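Up before the bell again, 5:40 by the clock in the staff cabin. Second week of the session and I am finally sleeping, just not for long.

Marilou Dimaculangan led morning devotions down at the fire ring. She read from Mark 4, the storm on the lake, and then let us sit. I used to dread the quiet part. Today I prayed for the girls in my cabin by name, all 9 of them, and got through the list before she closed.

One of my campers did not want to come to chapel last night. I walked with her to the dock and back and we talked about her grandfather, who died in January. She asked if he could hear her when she prayed. I told her I didn't know, but that God could. I'm still not sure that was the right answer. I asked Kristine Espiritu at breakfast and she said she would have told her the same, so I'm leaving it.

Hymns went poorly. Nerea Lozano had the guitar and started number 42 in a key that only the tallest boys could reach. We stopped after two verses and she put it down a step.

The mission offering was read out at lunch. It came to $3,617 with the parents' gifts added in, and it goes to the church in Rivera for their roof. Last summer's went to a well, and Precious Galang still has the thank-you letter taped up by the kitchen door. I read it again while I was on dishes.

Rain from two to four. We did memory verses on the porch and then cards. My knee is sore from the steps up to the chapel, and I need to write to Mom before the mail goes.

Tomorrow I have the short talk at evening chapel. I picked the feeding of the five thousand. Seven minutes, and I have three written - the ending still needs work.
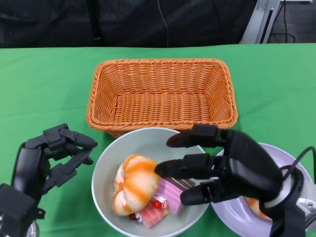 Next day, after lights out

Gave the talk. It ran short and I forgot the part about the leftovers, but Kristine Macaraeg prayed at the end and covered it. My camper came to chapel and sat in the second row.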